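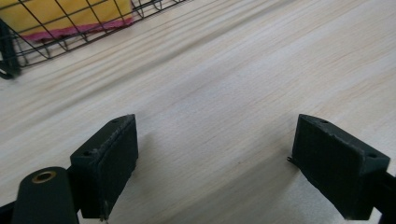

Learning to write letters again

In March I found a box with the letters my aunt sent me when I first moved to Olbridge. There were 192 pages in it. She numbered every page from the first letter to the last one, so I did not need to count. I read them for a whole evening and forgot to cook.

I am not a good writer of letters. In my own language I was lazy, and in English I was afraid. My messages became very short: "All fine here, talk soon." My aunt never accepted this kind of answer. She asked what I ate, who lived upstairs, what colour the buses were.

So I decided to write two letters every month, by hand. The first one went to Liya Zeleke, my old neighbour, who now lives in Drellent. I made a draft in pencil and then I was unhappy with it, because it sounded like a letter to a bank. I had written "I hope this finds you well" and "kind regards". The second draft was about the bakery closing and my trouble with the bicycle, and it was much better.

Her reply came on a Wednesday. Four sides, very small writing, and a pressed leaf which broke when I opened the envelope. She wanted to know if the man at the post office still sings — he does, but only in the morning.

Some small things I have learned. Thin paper is nice to touch but the ink goes through. It is better to stop when I am tired and continue the next day, even if the ink is then a different blue. And I keep a list of things to tell, otherwise I sit down and remember only the weather.

Now I owe a letter to Krum Halilović. He writes long sentences and argues about chess, which I play badly. His last letter has been waiting two weeks and I still don't know what to say about his opening. Probably I will tell him about the bakery too.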